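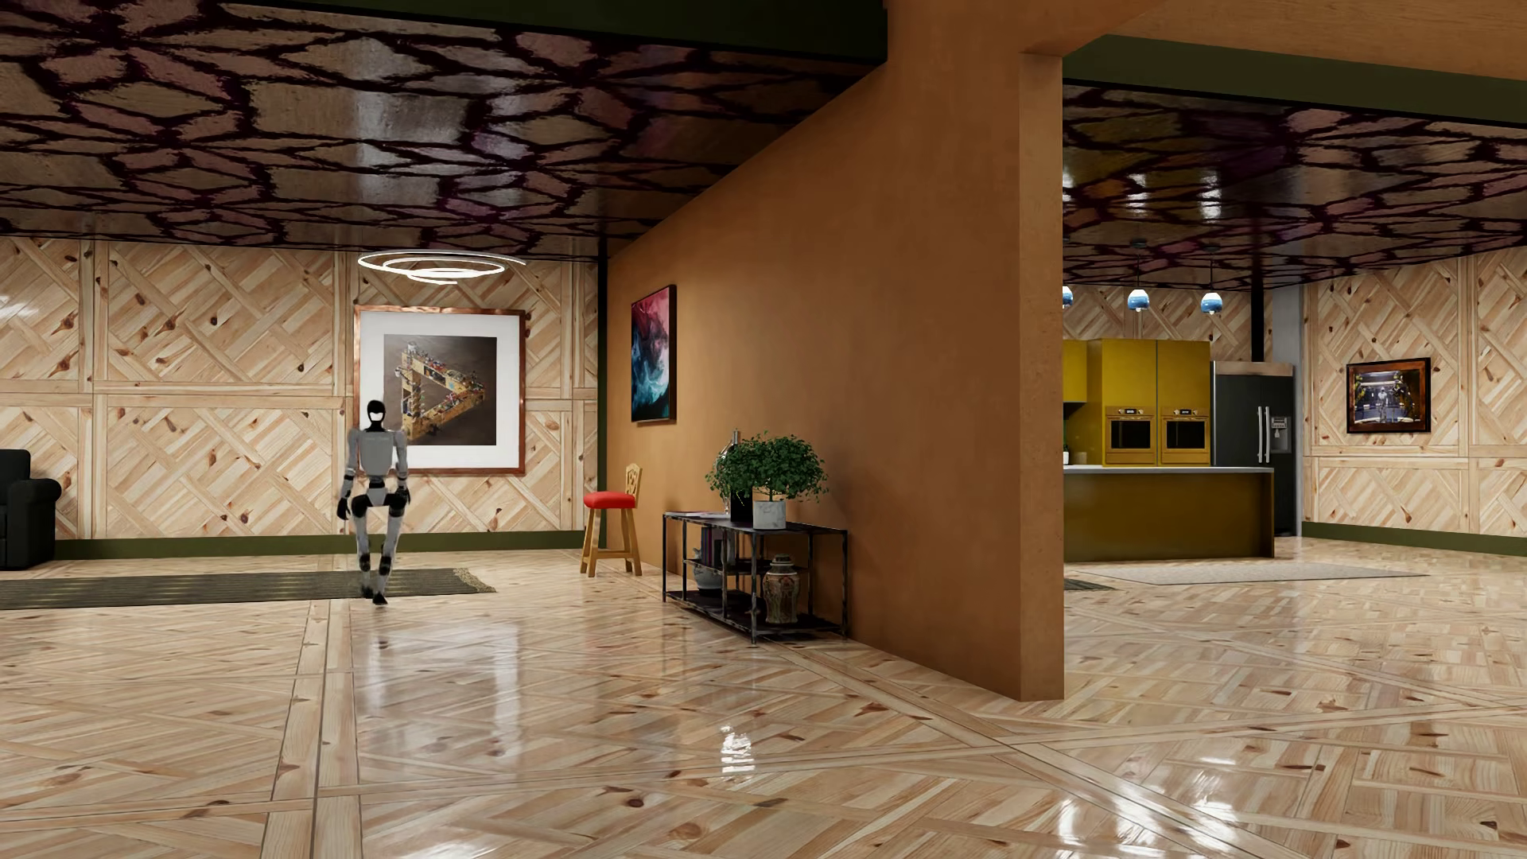 One reader wrote in to ask if the Pletance floor polish is worth the wait between coats, and oh yes, it is! I put it down on my parquet in December (4 coats, a full evening each) and I'm still grinning at the shine. It goes on thin, barely smells, and one bottle covered over 204 square feet. The Vornance I used before streaked near the windows. My only gripe is the cap, which sticks. I've already ordered a second bottle for the hall.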